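Looking after secondhand tables and shelving: workshop notes

3 January 2019

Most tables that come through the Sadowski Street workshop were bought at thrift stores or estate sales. They arrive with the same few faults: a rocking leg, a sticky top, a smell of storage. The notes cover what to do before the piece goes into daily use.

Checking for level

Set the table on a floor you know is flat. Press each corner in turn. If it rocks on one diagonal, loosen all the leg bolts by half a turn, press down on the center of the top, and retighten in a cross pattern. Shim only after this has been tried. Felt pads compress over the first few weeks, so check again in April if the table is going into use now.

Cleaning an unknown finish

Test on the underside first. Start with a damp cloth and a drop of dish soap, wipe dry, and wait 10 minutes. If the surface turns white or tacky, stop there. Shellac will soften with alcohol, lacquer with lacquer thinner. Keep both away from a top you have not identified.

Ink and marker usually need a second pass. Use a cotton swab and work from the outside of the mark toward the middle.

Joining two tables

Two tables of similar height can serve as one long surface. Measure each at the edge where they will meet, on both sides. A step of more than 1/8 inch will catch on anything slid across it — correct it at the feet. Clamp the aprons together if the tables have them. If they do not, a pair of mending plates screwed to the underside will hold. 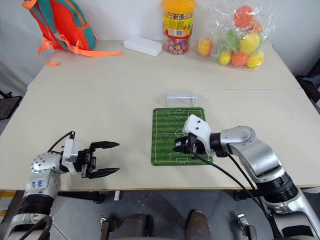 Two tables pushed together, with a tabletop soccer setup on the front one.

Check the screw length against the thickness of the top before drilling. Wrap tape around the bit as a depth stop.

Removing storage smell

Pull out any drawers and leave them in dry shade for a day or two. Sand the raw inside faces lightly with 120 grit and vacuum off the dust. If the smell persists, seal the bare wood with one thin coat of clear shellac and let it dry overnight. Baking soda in an open dish works slowly and does little for old smoke.

Metal shelving

The bolt-together Guveck units turn up often and are usually sound. Replace any bolt with rounded threads. Light rust comes off with fine steel wool and a little oil; wipe the oil away fully before painting. Put the heaviest items on the lowest shelf, and fix the top rail to a wall stud if the unit is taller than it is steady.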